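Equipment Planner (14 hours a week), Flostport
Posted 10/6/20

We're Wadska, a small team teaching machines to handle everyday crockery, and we have a lovely problem: money to spend on kit and no one with time to plan it! A bowl, a saucer and a tray keep us busy all day.

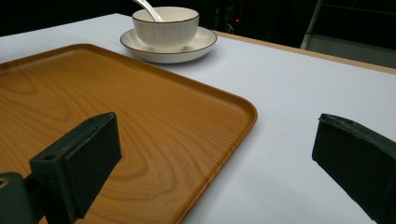 What you'll do
Build next year's equipment budget with us, line by line – grippers, spare fingers, tables, dishes. Get quotes from Sukoto and other suppliers, and tell us when hiring beats buying. Our hand-held grippers often work in pairs, so please plan for two of everything.
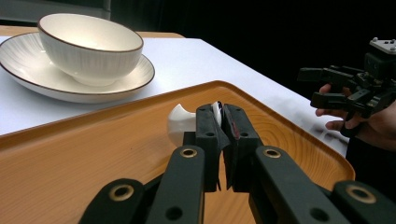 Masaru Fujimoto adds that spares matter more to him than new models, and he'd happily put off one big purchase to have 30 extra finger pads in the drawer.

Who we'd love to hear from
Anyone who has run a workshop, kitchen or lab budget. You needn't have bought robots before, but you should enjoy handling the tools and getting a spoon into a cup with one.

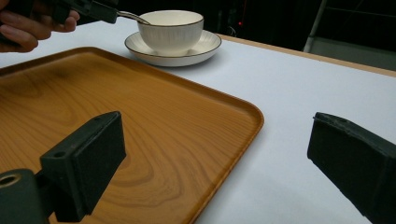
Is the budget fixed already, Fujimoto was asked at our open evening? Only until December, came the reply, and then it's yours to argue over.

To apply, send us up to 250 words and a CV.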